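Divville Neighbors > Food & Kitchen

Chips always stale by the second day. Is it my pantry or me?

Posted by wolia_kitchen

We moved into a rental near the lake in February and ever since then every bag of anything crunchy goes soft overnight. Chips, crackers, those little rice things. I roll the top down and use a clip. My spouse says I roll it wrong, and I would like to settle this before Saturday, when my in-laws arrive with their own opinions.

The pantry is a closet that shares a wall with the dryer. Kitchen humidity was 50 percent the last time I checked, which the internet says is either perfect or a disaster. Do I need a vacuum sealer, canisters, or a different spouse?

Jurčo
Reputation 222

It's the closet. A dryer wall gets warm and then cools off, and if the vent hose leaks even a little you're storing crackers in a mild sauna. Check the hose first. Mine had slipped off its collar and had been blowing lint and wet air behind the shelves for who knows how long. I only found out when the brown sugar went soft, which I had taken as a personal achievement.

After that, work on the bags. I do these in order and stop when the problem stops.

1. Push the air out before you roll. Most people roll the air in with the chips and clip it shut, very carefully, like it was going to escape.

2. Learn your seams. A typical snack bag has a crimped seal across the top and another running down the back, and the back one is where bags like to split if you yank the front and back apart like you're starting a mower. Once that seam goes, no clip on earth will help you. Pinch both sides near the top and pull gently, or just use scissors.
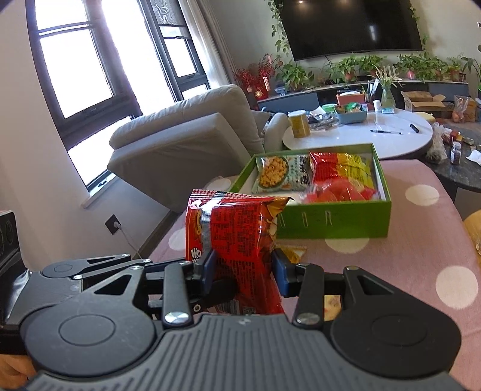 3. Fold the corners in, then roll. Two corners toward the middle, then down three or four turns. It holds without a clip if the bag is at least half empty, and yours will be.

4. Move the survivors to a jar. Any jar with a rubber gasket. I have an old Astero canister set from a yard sale, ugly as a boot, and pretzels keep in it for 28 days. I wrote the date on tape because I'm that sort of person now.

Skip the vacuum sealer. It makes very flat chips.

pantry_moth_survivor
Reputation 2

just eat the whole bag. never had this problem

Marigold_on_Third
Reputation over 50 (the site stopped telling me)

Mostly agree with Jurčo, except about the jar. Opening a jar nine times an evening lets in as much damp air as a bad clip does. If you graze, buy smaller bags and quit pretending.

You can also rescue the stale ones. Spread them on a baking sheet in a low oven for five minutes or so, then let them cool all the way before you decide it didn't work, as they crisp up while they cool. Plain chips and crackers come back nicely. Anything with cheese powder comes back tasting like the oven.

As for the rolling argument, clip one bag your way and one bag your spouse's way, same shelf, same night. Be ready to lose.

wolia_kitchen (original poster)

The hose was off. My spouse would like it noted that I also roll it wrong.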